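List: textile-care
Subject: Re: Towels losing absorbency after repeated laundering
In-Reply-To: your message of last night

> We took over a batch of cotton terry from Trirno in August. The towels
> were fine for the first few weeks and now they push water around
> instead of picking it up. Same machines, same cycle, same detergent as
> before. We do add a liquid softener. The supplier says the goods are in
> spec. Has anyone seen this, and is there a test we can run without
> sending pieces to a lab?

Yes to both. Short answer first: stop the softener on terry, strip the batch once, and retest before you argue with the supplier. The long answer follows, with the parts that depend on your water marked as such.

Loss of absorbency in laundered terry has three common causes. They can be present together, and the remedy differs, so it pays to separate them.

1. Softener build-up. Most liquid softeners leave a cationic compound on the fiber. It carries fatty chains that lie outward and make the surface feel smooth. The same chains slow down wetting. One dose does little. Repeated doses without a proper rinse add up, and the loops are where most of it ends up.

2. Mineral deposit. In hard water, calcium and magnesium combine with soap or with carbonate from the detergent and settle in the pile. The towel feels harsh, and white goods go gray. You don't mention harshness, so I would rank this second, but get a hardness reading anyway.

3. Residual mill finish. New terry is often shipped with a silicone or similar finish for hand feel. It normally gives poor absorbency at the start that improves with washing. Your towels went the other way, so I would rank this last.

On testing. The drop test needs a dropper, a timer and a flat surface. Condition the towel in room air overnight. Let one drop of plain water fall from a low, fixed height and time how long the shiny spot takes to disappear. Repeat at 7 points spread over the piece and record every value. Don't average away a bad one. Softener tends to go on unevenly in an overloaded drum, and a wide spread across one towel is itself a useful result.

Handling matters more than the published methods suggest. If the piece has been bunched up, the pile is crushed in some spots and open in others, and the drop will behave differently on each. Shake it out, lay it down, smooth it once with dry hands, and leave it alone. Hand cream is enough to spoil a reading. 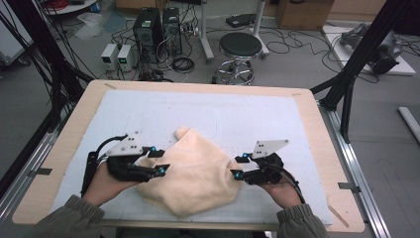

Ruotsalainen replied to an earlier version of these notes that the drop test is too kind to heavy terry, because a single drop can find a gap between the loops and vanish into the ground weave even when the pile is coated. I accept that. The sink test covers it: cut a small square from a towel you can spare, lay it gently on still water, and time it until it goes under. A clean square sinks within seconds. A coated one floats, sometimes for minutes. Run both if you can afford to cut one up.

On stripping. This is what we use at Ullance for a 7 kg load of cotton terry:

- Hot wash at 80 C with the normal detergent dose plus washing soda. No softener, no bleach in the same bath.
- Drain, then repeat the hot wash with no chemicals at all. If suds form, repeat until they don't.
- Final rinse with a mild acid sour, at the rate on the label. Never mix this with chlorine bleach, and don't dose it into a bath that still has bleach in it.
- Tumble dry on medium and remove while still faintly damp. Overdrying stiffens the loops and leads people straight back to the softener.

Check the care label before the first step. Dyed goods may not take that temperature, and any piece with an elastic or polyester trim should be left out. For pale colors, do one towel first and compare it to an untreated one in daylight.

Load size is the other thing I would look at. Terry holds a lot of water, and a drum packed to its rated dry weight doesn't leave room for the rinse to work. We run terry well under the rating. Dradatance ran theirs at full rating for a year and had your symptoms, minus the softener. They cured it by cutting the load and adding a rinse.

Once you have a stripped towel, use it as your reference. Line dry it, lay it flat with the pile up, and run the drop test on it beside an unstripped piece from the same batch.

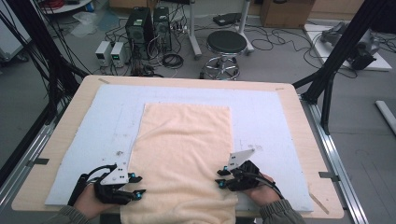 Keep the two sets of readings in separate columns and note the water temperature for each, since cold water wets more slowly and will exaggerate the difference. If the stripped piece recovers and the other doesn't, the cause is in your process. If neither improves after two rounds, you have grounds to go back to Trirno, and I would ask them for the finish type in writing.

One more point on hardness. If your reading comes back high, increase the detergent builder before you buy a softening unit. It is cheaper and you will know within a few cycles whether it helps.

Please post the numbers when you have them, including the hardness figure and the name of the softener's active ingredient from the data sheet. My spin setting is 1000 rpm, in case you want to match conditions.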